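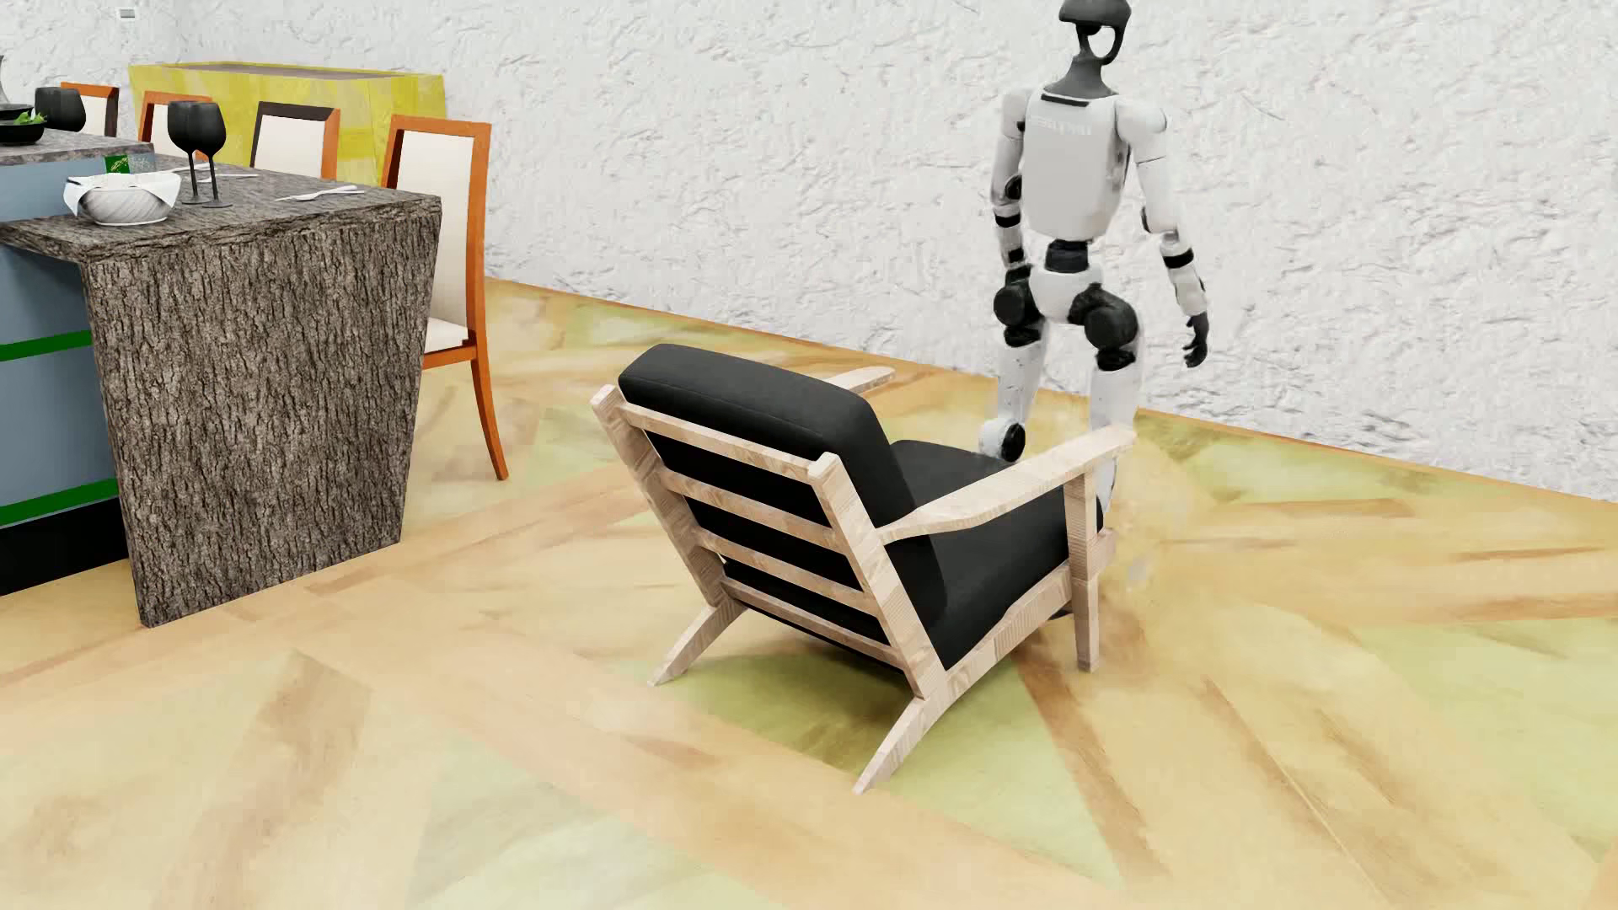

The robot in a furnished room from the Wasis simulator.

Aug 8, 2023
By the Madby Review staff

Walking practice in rooms that look wrong

The lab that runs the Wasis project has its offices above a print shop in Madby. Most of the work happens on a rack of computers in the back room, where a humanoid robot walks around houses that don't exist. It is asked to go to a chair, or a counter, or the end of a table, and to stop there without bumping into anything. When it fails, it is put back at a starting point and asked again.

The project lead has been working on it for two years. She trained as a civil engineer and came to robots by way of a job surveying old buildings.

"I spent a long time measuring rooms for a living," she said. "I know how much a floor can mislead you. You look at a dark line and think it's a step, and it's a stain."

That problem is close to what Wasis is about. The robot finds its way mainly with cameras. In the lab's early simulated rooms, every surface was clean and looked the way a catalog says it should. Tables were brown and smooth, and walls were flat white. The robot learned to get around those rooms quickly and scored well in them. Then the same walking program was loaded onto a real machine and taken to Henness, where the lab has the use of a furnished test apartment.

It reached the right place and stopped cleanly on 34 percent of its runs.

"We had expected a drop," she said. "Everyone in this field expects a drop when you leave the simulator. We hadn't expected one that size, and it took us a while to work out where it came from. The walking was fine. It very rarely lost its balance. It was getting wrong ideas about what it was looking at."

The robot would slow down and stop at the edge of a rug. It treated a patch of sunlight on the floorboards as something to go around. In one corner of the apartment it refused to cross a strip of darker flooring at all, and the team lost most of an afternoon to that strip.

"It had learned that a floor is one color," she said. "So anything with another color wasn't floor. You can't blame it. In all its training that had been true."

The fix they tried is simple to describe. The layout of each simulated room stays sensible, with chairs at tables and cabinets against walls, but the surfaces are changed from one training run to the next. A table might be covered in bark. A sideboard might come out yellow and patchy. The shapes remain the shapes of furniture, and the robot has to rely on those.

Changing surfaces at random is an old idea in robotics, and she was quick to say so. Earlier work often used plain bright colors or checkerboards, and the lab began there too. The results in Henness got a little better and then stopped improving.

"Checkerboards are easy in their own way," she said. "The robot learns to ignore a checkerboard. A real floor has grain, it has knots, it has shadows that look like grain. We wanted the surfaces to be wrong and also to look like real stuff."

So they started using natural materials in the wrong places, and in the wrong colors. Wood grain was cut into pieces and laid at angles. Plaster was made much rougher than any plasterer would leave it. They also let the lights shine back off the floor, something the first version of the simulator didn't do at all. 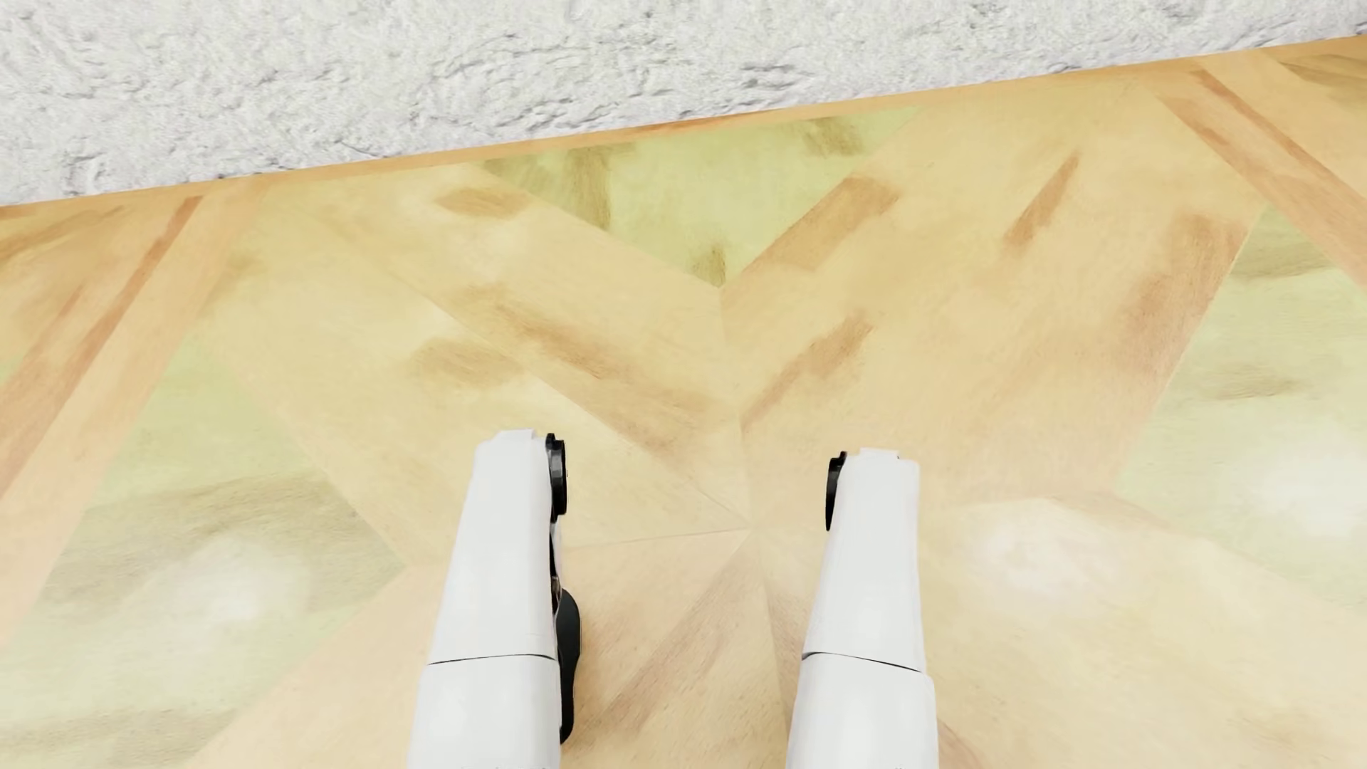
The floor turned out to matter more than anything else they changed. When the team varied only the furniture and left the floor plain, the real robot did barely better than before. When they varied only the floor, they got most of the gain. She said she would have guessed the opposite.

"I thought it would be the chairs," she said. "Chairs are the difficult objects. They have gaps, you can see through them, half of one is always behind something else. But a walking robot has floor in view nearly all the time, and it has to decide about it over and over. If it has a small doubt each time, that adds up to a robot that stands still."

With both the floor and the furniture varied, the success rate in the Henness apartment went up to 61 percent. The robot was the same, the apartment was the same, and the walking part of the program had not been touched. The strip of dark flooring stopped being a problem during the first morning of tests.

She did not want to make too much of the number. It comes from one apartment, she said, and the furniture there was moved between runs but never replaced. The lab now has permission to test in a second building, the old Hourani offices on the other side of Henness. It has carpet tile and a good deal of glass, and she expects the score to fall again.

"Glass is going to be bad," she said. "Our rooms have a little glassware on the tables and that's it. We've done nothing about glass doors. I'd like to see how bad before we start fixing it."

I asked what the remaining failures look like. Most of them now happen near the end of a run. The robot walks to the right piece of furniture and then stops too early, or with its body turned to one side. Low armchairs give it trouble. The arms of such a chair reach forward at a height where the robot's legs are, and it often judges the seat well and the armrest badly.

"It gets behind a chair and then has to work out how to come around it," she said. "A person does that without looking. We brush past the arm of the chair and don't care. The robot has been told that touching anything is a failure, so it cares a great deal. We may have made that rule too strict."

They are thinking of loosening it. A light touch would count as a small mistake, and only a hard knock would end the run. She said the team is split on the question. Some of her colleagues worry that a robot that is allowed to touch furniture will learn to lean on it.

Another open matter is how strange the rooms should get. The lab ran a set of tests with the surface changes turned up much further, to the point where walls, floor and furniture could all come out in the same material. Training took far longer and the real-world score went down. At that level, she said, the cameras have very little left to go on, and the robot becomes slow and careful everywhere.

"There's a middle, and we found it by trying settings," she said. "I can't give you a formula. I'd be happier if I could."

The simulated pictures themselves are far from perfect. Edges smear in places, and textures sometimes come out blocky. I asked if that bothered her. She said it used to, and that a fair part of the first year went into making the pictures sharper. When they compared a sharper version with a rougher one, the difference in Henness was too small to be sure of.

"After that we stopped polishing," she said. "The time was better spent making more rooms."

The lab plans to release the room layouts once the paper is finished, along with the tool that swaps the surfaces. The walking program will stay with the lab for now, partly because it was built for one particular machine and would be of little use on another. Tests at the Hourani building are set to begin later in August.

Before I left she put a new room up on the screen and let a run play through. The robot started by a wall, crossed the floor and pulled up short of a table. She wrote down the distance and started the next one.

Last updated: Aug 8

Comments

gravelpath: My robot vacuum does this with a black rug in the hallway. Won't go on it, thinks it's a cliff I guess. Different sensor but same idea?

t_milling: Would have liked to know how many runs those percentages are based on. 34 to 61 is a big jump, but it depends a lot on that.

oldsurveyor: She's right about stains and steps. I once put a step on a drawing that was a water mark. Got a phone call about it.

kettle88: Is the surface swapping tool going to work with other simulators or only theirs? The article doesn't say.

gravelpath: @t_milling should be in the paper when it comes out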